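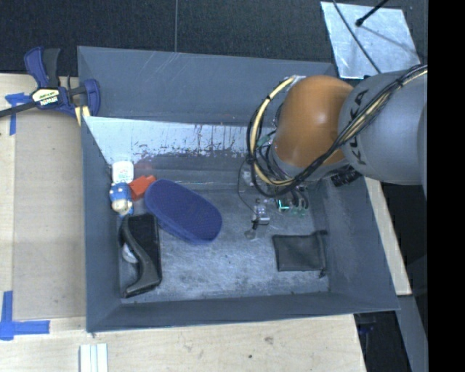 How many examples does a picking system need before it can be tested fairly?

The project team found that 400 recorded attempts were enough for a first test, provided that the objects were changed often and every failed attempt was kept.

Stundo: Gathering Grasp Examples for Mixed Objects in a Bin
Final report, submitted 2 September 2020
Authors: Tahmineh Sharifi, Danjuma Idahosa, Kanyarat Somboon
Supervisor: Femi Haruna

1. Purpose

The Stundo project was set up to collect examples from which a learning system could choose where to take hold of an object. Earlier student work in the department used single objects laid on a bare table. The present project used a bin, in which objects may touch one another or rest against a wall, and in which the arm has less room to move.

2. Equipment and objects

All attempts were made with a KUKA arm reaching into a grey bin with tall walls. A fixed camera recorded the workspace. The objects were everyday items of different shape and stiffness, among them a dark blue case, a fabric pouch and a small toy. Soft and flat items were included on purpose, as the supervisor had asked for a set that would not favour the gripper.

3. Method

Each attempt followed the same order. The arm was moved clear of the bin and a still was taken. The recording program, named Inard, then proposed a point and an angle. The arm carried out the movement, and a second still was taken once it had withdrawn. One member of the team marked the attempt as held, dropped or missed.

Objects were put back by hand after every ten attempts. The person doing so was asked to tip them in together and to leave them as they fell. In the first week this was not always observed, and objects were sometimes spread out neatly. Those attempts carry a separate mark in the records and were left out of training.

4. Results

The team recorded 1325 attempts in all. Of these, 148 were set aside: most belonged to the first week, and the remainder had a missing second still. The first version of the system was trained on 400 attempts and the final version on all that remained.

Both versions were tested on the same 166 arrangements. The final version did better on rigid objects. On flat fabric items the two versions could hardly be told apart, and both tended to choose a point too near the edge. Objects lying close to a wall were also missed more often than those on open floor.

5. Difficulties

Marking took longer than planned. Two members of the team at first disagreed on whether an object which slipped during lifting should be marked as dropped or missed. Suleiman Okoro, of the workshop staff, suggested a written rule based on whether the object had left the floor. This was adopted in July and the earlier marks were checked against it.

6. Further work

A later group may wish to record more attempts with fabric items and with objects against the walls. The records, the marking rule and the settings for Inard have been placed in the department's shared store under the project name. Requests for access should be sent to Femi Haruna.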